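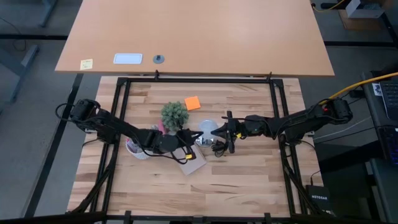
Desk items on the butcher-block table: lamp or mirror stand, cord, plant, note pad and basket.

Desk Clearing Guidance for Staff at Brestura House

The Office Services team reminds all staff that shared desks on the second floor must be cleared before the winter closing. This year's notice, dated 2024-12-18, applies to the Bunum and Rasolia rooms and to the shared worktables between them. Private offices are not included.

Small accessories should be gathered first. Pens, clips and similar items belong in the round baskets, which may stay on the table through the closing. Sticky-note pads may be placed in the basket or in the top drawer of the supply cabinet. Loose sheets with names or account details must go into the locked bin by the Khurana Room.

Cords require particular attention. Every power cord should be unplugged at the wall, coiled and left beside the item it belongs to. Adapters are to stay attached to their cords. In March, the team collected two boxes of adapters that could no longer be matched to any equipment, and several had to be replaced from the general supply budget.

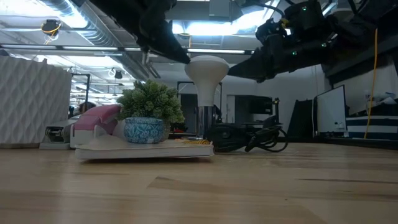

Books may be left flat on the tabletop, provided that they are closed and bear the owner's name inside the cover. Artificial plants and small ceramic pots may also remain. Living plants must be taken home or moved to the window shelf in the kitchen, where they will be watered once during the closing. Staplers and other desk tools should be set to the back of the table so that the wood can be wiped and oiled.

Items without a name will be tagged and held for 90 days. Staff wishing to claim an item should call extension 3041 and be prepared to describe it. Requests for additional baskets or name labels should be sent in writing to Pallavi Dwivedi, Office Services, before the closing begins.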